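Contents Search Glossary Units Index
Search this book
Enter keyword

Chapter 3
Wood in Service: Moisture, Movement and the Flat Panel

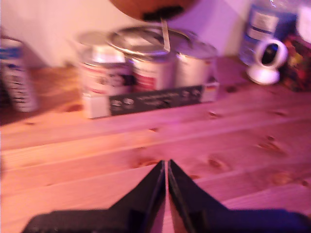 Boris Vasić objected to the order of topics in this chapter when he read the first draft. Moisture, he wrote in the margin, should come after joints, as students will not care how much a board moves until they have glued one up and watched it split. The order has been kept. A joint is a decision about movement, and the decision cannot be made before the size of the movement is known. His point is met in part by the worked case in Section 3.5, which may be read first by anyone who prefers to begin with a failure.

3.1 Scope of the chapter

This chapter deals with solid softwood and hardwood used indoors in flat panels: tabletops, shelves, counter surfaces, doors and drawer bottoms. It does not deal with structural timber, which is graded and loaded under different rules, or with plywood and particleboard, which are treated in the next chapter. Bending strength is mentioned only where it affects the thickness of a top.

The reader should already be able to name the three directions in a board. The longitudinal direction runs along the trunk. The radial direction runs from the center of the trunk toward the bark. The tangential direction follows the growth rings. Nearly everything in this chapter depends on keeping these three apart, and most errors in student work come from mixing up the second and the third.

3.2 Water in the cell

Wood holds water in two places. Free water fills the hollow center of each cell, much as water fills a straw. Bound water is held inside the cell wall itself. When a fresh board dries, the free water leaves first. The weight of the board falls, but its size hardly changes. The point at which the cell centers are empty and the walls are still full is called the fiber saturation point. For most species it lies between 25 and 30 percent moisture content.

Below the fiber saturation point, further drying takes water out of the wall. The wall gets thinner and the board shrinks. If the board takes up water again, the wall swells. The process can be repeated for as long as the wood exists, and age does not stop it. A tabletop made in the time of the reader's great-grandparents still changes width with the seasons.

Moisture content is given as a percentage of the oven-dry weight:

moisture content = (wet weight − dry weight) ÷ dry weight × 100

Because the dry weight is the base, values above 100 percent are possible in fresh timber. Students who divide by the wet weight will get a lower figure, and it will not agree with published tables.

As an example, a sample is cut from the middle of a board and weighed at 546 grams. After oven drying to a constant weight it comes to 489 grams. The loss is 57 grams, and 57 divided by 489 gives a moisture content of 11.7 percent. The sample should be taken well away from the ends of the board, where drying is faster and the result will be too low.

3.3 Equilibrium with the room

A board left in steady air will gain or lose water until it neither gains nor loses. The moisture content at that stage is called the equilibrium moisture content. It depends mainly on the relative humidity of the air and to a lesser degree on temperature. At normal room temperature, air at 30 percent relative humidity gives an equilibrium of close to 6 percent. Air at 65 percent gives close to 12 percent.

The board does not reach equilibrium at once. Thin stock may take days and thick stock may take months. A film finish such as varnish slows the exchange but does not prevent it. This has two results for practice. A short wet spell does little harm to a finished top. A long heating season will reach the middle of the board whatever has been brushed on the outside.

Finish should be applied to both faces. When only the upper face is sealed, the lower face changes faster than the upper, and the panel cups until the two faces agree again. If the panel is held flat by screws during this time, the cells on one face may be crushed, and a permanent cup remains after the moisture has evened out.

3.4 Movement across and along the grain

Shrinkage along the grain is very small and is ignored in ordinary furniture work. Shrinkage across the grain is large enough to break glue lines. In most species the tangential value is between one and a half and two and a half times the radial value. A flat-sawn board, whose width is mostly tangential, therefore moves more in width than a quarter-sawn board of the same species.

A working estimate of the change in width is:

change in width = width × coefficient × change in moisture content

The coefficient is taken from a table for the species and for the direction of the cut. The moisture change is entered in percentage points. For a flat-sawn pine panel, a coefficient of 0.0025 is in the usual range. With a width of 806 mm and a change of 4 points, the movement is 806 × 0.0025 × 4, or 8.1 mm. The same panel made from quarter-sawn stock, with a coefficient of 0.0015, would move 4.8 mm.

Note that the number of boards in the panel does not enter into the calculation. A glued panel of many narrow boards moves as much in total as a panel of a few wide ones. Narrow boards are used because they limit the depth of any cup and make the movement less visible, since each board cups over a shorter distance. The total across the panel stays the same.

Where the boards are left unglued, with a tongue or a spline between them, each board moves on its own and the gap at the seam opens and closes. The movement of one board is found by putting the width of that board into the formula. Such a surface is easy to build and easy to repair. It is also hard to keep clean, and for that reason it is seldom used where food is prepared.

3.5 Worked case: the Hajji counter

The following case is used again in Chapters 5 and 7. A counter was built for a bakery, Hajji, from flat-sawn pine at 12 percent moisture content. The boards were glued edge to edge to a width of 806 mm. The maker fixed the top to a hardwood frame with glue and screws along both ends, across the grain. The work was completed in August. By the middle of the first heating season the top had split along its length in two places, near the center.

Sorcha Dow examined the counter and found the boards at 8 percent. The top had therefore tried to shrink by the 8.1 mm found in Section 3.4. The ends of the top were held by the frame members, whose length did not change. Tension built up across the grain, where wood is weakest, until the panel gave way.

Three points should be noted. The glue lines between the boards were sound, and both splits ran through the wood beside them. Stronger glue would have made no difference. The thickness of the top, 34 mm, gave no protection either, for a thicker top pulls harder against its fixings.

The repair was simple. The top was freed from the frame, the splits were closed and glued, and the panel was refitted with one fixed screw at the center of each end. All other screws were set in slots cut across the grain, 12 mm longer than the screw diameter. Washers were placed under the heads so that they could slide.

Zuweira Yakubu, in review, asked why the slots were made longer than the full movement of the top. With the center fixed, each edge moves by only half the total, and the outer screws need to travel just over 4 mm. The answer lies in the position of the screw within the slot. It was placed at the middle, which allows 6 mm of travel in each direction. The top can then swell in a damp summer as well as shrink in a dry winter.

3.6 Selection and storage of stock

Boards should be stored in the room where they will be worked, or in one with similar air, before any final cut is made. They are stacked on level stickers of equal thickness, placed directly above one another. Air must reach both faces. Boards laid flat on a concrete floor will take up moisture on the lower face and cup.

Pin-type meters read the resistance between two points and should be set for the species. Readings are taken at several places along the board, and one reading should be made on a freshly cut end. If the fresh end reads more than two points above the surface, the board is still drying inside and is not ready for use.

Exercises

1. A quarter-sawn shelf 300 mm wide goes from 11 percent to 7 percent. Using the pine coefficient in Section 3.4, find the change in width.

2. Explain why a solid panel set in a grooved door frame should not be glued into the groove.

3. A sample weighs 612 grams wet and 540 grams oven-dry. Find the moisture content on the dry basis. Repeat the calculation on the wet basis and state the difference.

4. Redraw the fixing plan of the Hajji counter with the rear edge fixed in place of the center. State the travel needed at the front edge.

Related sections
Units and Conversions for the Workshop
Reading a Board: Rings, Rays and Knots
Sheet Materials and Their Cores
Edge Joints and Glue Lines
The Dutska Table: Notes on a Drop-Leaf Repair
Kiln Schedules for Softwood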